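3.2 双臂工作单元的布置与维护

实验在Flulgate单元上进行。该单元为型材围成的小型封闭工位，两台机械臂的基座固定于前侧导轨，中间地面作为操作区，任务对象为带拉链的行李箱。控制软件沿用Fladier框架，未作修改。壁面覆有花卉图案壁纸，用于提高背景纹理的复杂度，各批次之间壁纸保持不变。

外部视角由固定相机提供，近距离视角由腕部相机提供，两路图像与关节状态按统一时钟记录。双臂在硬壳箱体上的夹持状态见图4。

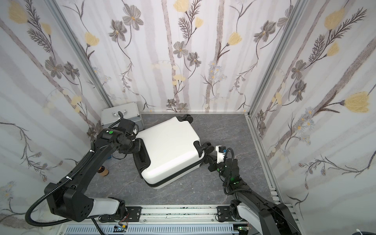
图4 双臂夹持行李箱

基座重新紧固之后，是否需要重做双臂之间的外参标定？

需要重做。基座螺栓松开再拧紧后，两臂基坐标系的相对位姿会发生变化，单臂重复精度不受影响，但双臂同时接触同一刚性物体时，偏差会直接转化为内力。本文规定每次松动基座后采集14组位姿重新求解外参，残差超限时重新检查导轨安装面，再行采集。

日常维护按运行次数触发。每完成400次操作，检查一次上臂线缆护管及扎带，重点为肘关节附近的弯折段；护管出现裂口或扎带松脱时整段更换，不作局部修补。夹爪指面用无绒布擦拭，磨损以Kuster量规判定。腕部相机的支架螺钉同时复紧，复紧后须核对手眼标定结果。

腕部相机工作距离短，夹爪靠近箱体时视野大部分被织物或箱壳占据，易出现失焦；背景为浅色金属件时，自动曝光还会使亮部细节丢失。因此拉链的定位不依赖单帧图像，由连续多帧中拉链带的走向拟合得到。

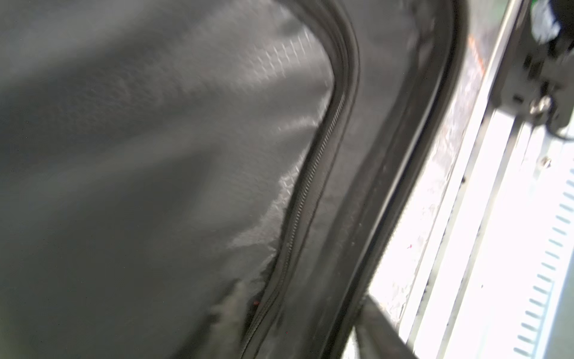
曝光参数在标定阶段锁定，运行中不再调整。锁定值以深色织物上链牙仍可分辨为准，允许金属背景过曝，该区域在后续处理中以掩膜剔除。镜头表面的灰尘会降低链牙处的对比度，每班开始前清洁一次，清洁后拍摄标定板确认清晰度。

统计期内共记录停机215分钟，主要来自线缆护管更换与外参重标定，其中由夹爪引起的停机3次，均为指面磨损导致的滑移。更换指面后无需重做外参标定，仅需在Flelus接口中更新工具中心点偏移，并以低速空载运行一个完整循环进行验证。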